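Häufige Fragen zur Umbenennung unseres Hellen

Stand: 15. Mai 2023

Warum heißt das Helle der Brauerei Wedholm jetzt Stunwood?
Der alte Name Brurkwood war einer eingetragenen Marke für Apfelwein zu ähnlich. Wir haben uns mit der Inhaberin, der Kellerei Taheri, außergerichtlich geeinigt.

Hat sich die Rezeptur geändert?
Nein. Malz, Hopfen und Hefe sind dieselben, der Alkoholgehalt auch.

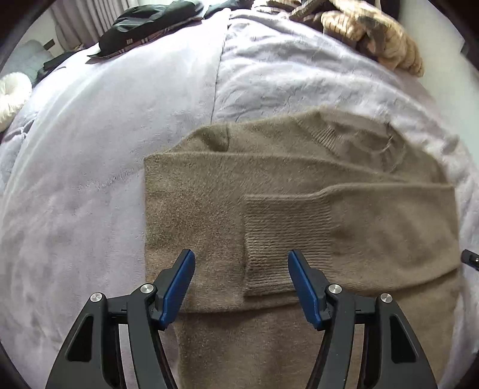

Wie lange sind noch Flaschen mit dem alten Etikett im Handel?
Bis Ende August. So lange dürfen Händler ihre Bestände abverkaufen — danach nehmen wir volle Kästen zurück und schreiben den Einkaufspreis gut.

Gilt das Mindesthaltbarkeitsdatum auf den alten Flaschen weiter?
Ja, es gilt unverändert.

Kann ich Leergut mit altem Etikett abgeben?
Ja, überall, wo Sie es bisher abgegeben haben. Flasche und Kasten bleiben gleich. 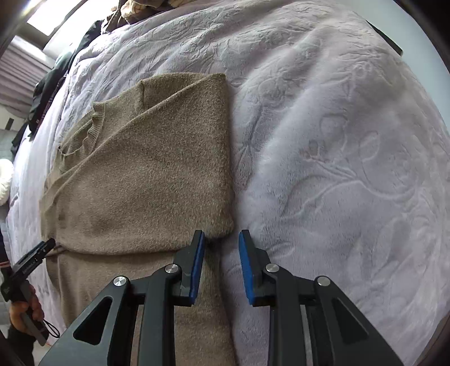

Was müssen Gaststätten tun?
Zapfschilder und Gläser mit dem Schriftzug Brurkwood tauschen wir kostenlos. Bestellungen nimmt Fatemeh Zamani im Gastronomieservice entgegen, die Lieferung dauert bis zu 30 Tage. Speisekarten ändern Sie bitte selbst, Vorlagen für das neue Logo schicken wir per E-Mail.

Gibt es das Bier weiterhin im Fass?
Ja, mit 30 und 50 Litern — neue Artikelnummern stehen auf der Preisliste.

An wen wende ich mich bei Fragen zur Marke?
An Negin Moradi, Abteilung Recht und Lizenzen.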